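Plateforme mobile à deux bras Dradska : préparer l'achat

Accueil > Équipement > Manipulation au sol > Dradska

Distribution et mise en service : Flulano
Disponibilité : sur devis, livraisons à partir d'avril

La plateforme Dradska est vendue en location longue durée ou à l'achat. Le devis sépare la machine, les pinces, la formation et le contrat d'entretien, pour que chaque poste puisse passer sur une ligne budgétaire différente.

Compris dans le prix de base
Plateforme et 2 bras
Station de charge Weidemann
Câbles et connecteurs de rechange, un jeu
Formation de 2 jours sur site, 5 personnes au maximum

En option
Pinces à doigts articulés
Extension de garantie à 60 mois
Logiciel de planification Dullard (licence annuelle)

À prévoir de votre côté
Une prise dédiée près de la station de charge, un réseau sans fil couvrant toute la zone et un emplacement de stockage pour les pinces. Les pièces d'usure ne sont pas couvertes par la garantie de base.

Sol et mobilier
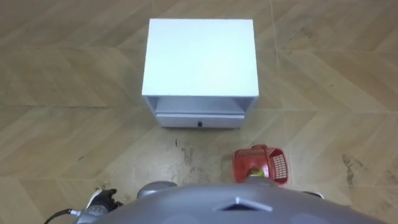
Le relevé de la zone de travail se fait avant la commande, car il détermine le choix des pinces et le temps de réglage facturé. Notez le revêtement, les joints et les objets à saisir. Un petit meuble blanc avec une niche ouverte et un tiroir à bouton compte pour deux tâches distinctes au devis, et le panier rouge ajouré posé au sol à côté pour une troisième. Les taches et traces sombres sur le carrelage aspect bois sont à signaler dans le formulaire, rubrique « état du sol ».

Demande de devis
Joindre le plan de la zone et la liste des objets. Contact commercial : Tracey Furnival, Flulano.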